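The Year I Stopped Buying Garlic

I came to garlic late, at an age when my neighbors were taking up golf. It began with a paper bag. Archana Rajput, who lives across the road from us in Ralberg, handed it over the fence one November and told me to get it in the ground before the first hard frost. She didn't say how deep. I guessed, and I guessed wrong, and half of it rotted.

The other half came up, though, and that was that – I was gone. If you've only ever had the supermarket kind, I can't really explain what a fresh bulb pulled that morning smells like. My hands stank for two days and I kept sniffing them on the bus like a crazy person!

So the next fall I did it properly. I bought 15 bulbs of a purple-striped variety from Ashok Tyagi, who farms a long, skinny strip of land out past Drasport and plants 4,000 cloves by hand every year. He let me tag along for a morning. His method is dull and it works: pointy end up, a finger and a half down, straw on top, go home. He talks to his rows while he plants them (mostly complaints about his knees).

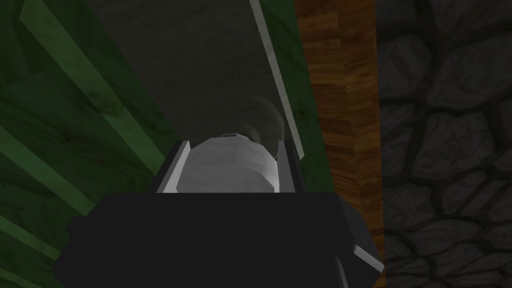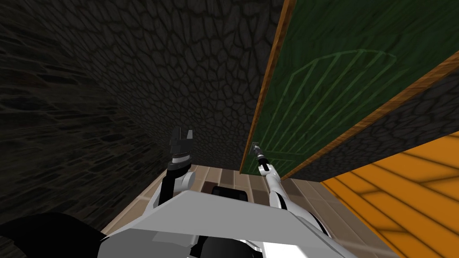
What Ashok really wanted to talk about was curing. Everybody fusses over planting, he said, then they pull the stuff up in July and leave it in a heap in the sun. He hangs his in the barn with the doors open, leaves and dirt and all, and won't touch it for weeks. I used the garage. My husband parked on the street for a month and was very decent about it, up to a point.

Then there are the scapes, those curly green stalks you're meant to snap off in June so the bulb fattens up. My first year I threw them on the compost. Sarita Mishra at the Drakura market nearly cried when I told her. She chops them into eggs, and now so do I, with too much butter and a bit of green chili.

I'm up to 80 plants, all from my own saved cloves, and I still lose a few to rot at the low end of the bed, where the water sits. Archana says I should raise it. She's probably right, but that means lumber, and a weekend, and asking my husband about the garage again.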